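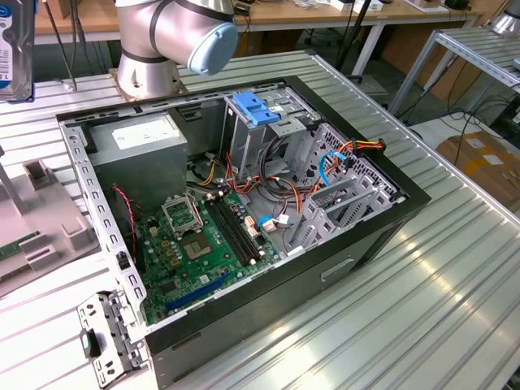
Desktop computers: taking apart, cleaning and donating
Frequently asked questions

Kirby Computer Reuse takes in old desktop PCs, strips or repairs them, and passes on the working parts. These are the questions we get most often by email and at the counter. If yours isn't answered, write to us or ask for Kibet Kaijage at the front desk.

What do you accept?

Desktop towers of any age, in any condition, complete or not. We also take loose parts: memory, hard drives, power supplies, graphics cards, fans and cables. We don't take laptops, printers or old glass-tube monitors. The council site takes those.

Does the computer need to work?

No. A tower that won't start can still have good parts in it. If you know what is wrong with it, write it on a piece of paper and tape it to the case. "Shuts down after ten minutes" is more use to us than "broken".

Should I take the memory and hard drive out before I bring it in?

You can keep the hard drive if you want to. Please leave the memory in if you can, as it travels better in its slot than in a coat pocket. If it's already out, wrap it in an anti-static bag or, failing that, plain paper. Don't use bubble wrap or cling film straight against it.

What happens to my files?

Every drive we receive is wiped before it is tested for reuse. Drives that can't be wiped are drilled and sent for metal recovery. We can email you a note of the drive's serial number and what was done with it, but you have to ask for this when you drop off. We can't look it up later. Please make your own copies of anything you want to keep. We don't recover files for people, even for a fee.

I want to strip a tower myself. Where do I start?

Shut it down, switch off at the wall and pull out the mains lead. Hold the power button in for a few seconds to drain what is left. Then lay the case on its side so the motherboard is flat at the bottom and the open side faces up. Most side panels come off with a couple of screws at the back, or a latch. Work on a hard surface, not carpet.

What order should the parts come out?

We do it like this:
Cables to the drives, then the drives.
Any expansion cards.
Memory.
Cooler, then processor.
Power supply.
Motherboard last.

Take a photo before you unplug anything, especially the thin wires that run to the power button and front lights. They are the ones people have trouble putting back.

How do I get the memory out?

Press down the clips at the ends of the slot. Some boards have a clip at one end only. The module will lift slightly and you can pull it straight up by its edges. If it doesn't move, check the clips again before you pull any harder.

The processor came out stuck to the cooler. Is it ruined?

Not always. Old thermal paste sets hard. Twist the cooler gently from side to side before lifting, and if the machine still runs, let it run for a few minutes first so the paste softens. If it's already stuck, leave the two together and bring them in as they are. Don't lever them apart with a screwdriver.

Should I close the empty processor socket?

Yes. Put the processor back in, or fit the plastic cover if you still have it, and lower the bracket. On many boards the pins are in the socket, and a bent pin usually means the board goes for scrap.

Can I open the power supply?

No. It can hold a charge after it has been unplugged and there is nothing inside worth taking. Remove it whole, with its cables attached.

What are all the coloured power wires for?

On a standard supply, yellow carries 12 volts, red 5 volts and orange 3.3 volts. Black is ground. Some manufacturers use their own colours or make every wire black, so don't rely on this if you are thinking of cutting or joining anything.

How do I clean out the dust?

Use a soft, dry paintbrush and a can of compressed air, outdoors if possible. Hold the fan blades still while you spray. Don't use a household vacuum cleaner near the board. Sticky residue on the outside of the case comes off with warm water and a little washing-up liquid on a cloth.

What do the parts cost if I want to buy some?

Tested memory modules are £6 each and SATA cables are £2. Power supplies vary, so ask. Parts can be returned within 7 days if they don't work in your machine.

Do you collect?

Only from schools and offices with a large number of machines. Ivar Halvorsen arranges collections and needs to know how many towers there are, which floor they're on and whether there's a lift. There are no collections in May, when we do our stocktake.

Can you tell me if my old PC is worth upgrading?

Send us the make and model and we'll give you an opinion. If the board won't take a newer processor or more memory, we will say so.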